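Udodham to trial fortnightly bin rounds

9 June 2025

Residents of Udodham will have their rubbish collected once every two weeks from September, after councillors voted for a trial that they have described as bold and that most of Lerberg Road has described in other terms.

Up to 4000 homes will be included. The contractor, Guerra, will keep the weekly food waste round going – a relief to anyone who has met a prawn shell in its second week.
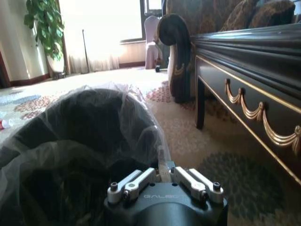

The new rules also settle the long quarrel over bin liners. Black sacks are out, on the grounds that crews can't see what is in them, and households are asked to use see-through ones instead. A translucent bag draped over a dark, rounded container will do nicely, provided it ends up inside it by collection day. Anything left beside a bin will stay there and get a sticker.

Wellington Queiroz, who gathered 1229 signatures against the change, handed them in at the town hall in a carrier bag. He was told the bag could not be recycled.
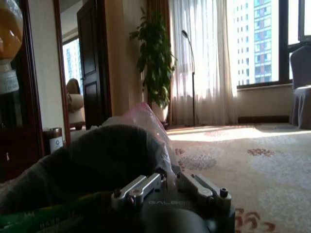

Crinkled and faintly pink: soft plastics like this bag stay out of the recycling for now.

The council's new reminder app, Ola, will tell residents which week it is. It was due to launch last month and is now expected shortly after the trial begins.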